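Arm update, quick one, it's late

Got the shoulder joint back together in the garage tonight. Third gearbox. The first two stripped, my own fault, cheap printed gears and too much filament ego. Ryan dropped off a metal set from Gaber and wow, what a difference. No slop at all. Well, a little.

Real arm still can't be trusted near anything I like so the kitchen work is all in sim for now. Wrist view and room view both running, finaly.
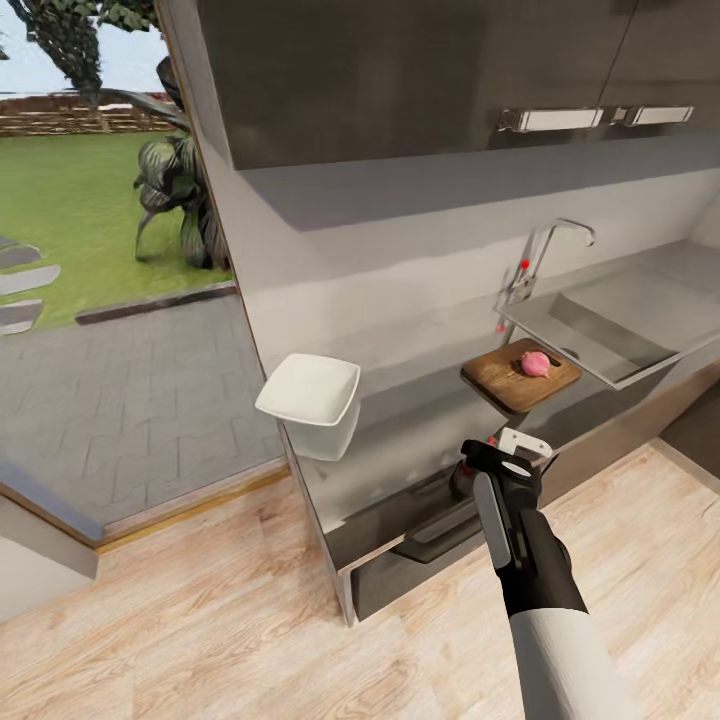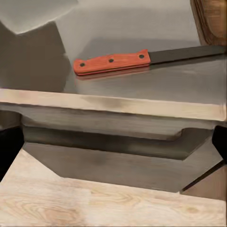
Settled on 254 runs a night, which is what my old desktop gets through before I need it back at 7 am. Logs go to a folder called Nevolley, don't ask. Up to 1,767 total. Need to sort the bad ones out by hand and I've been putting that off since June.

Still to do:
wrist cable, too short again
new feet for the bench mount
e-stop button!! should of been first
answer Faraji about the 200 screws, he wants to split the order

Knife handle is next on the task list, then the onion. Thin flat stuff is hard, I keep coming in too steep. Might try a lower approach and slow the last bit way down. If anyone has done this with a two-motor wrist, leave a comment, I'm stuck.

Ok bed.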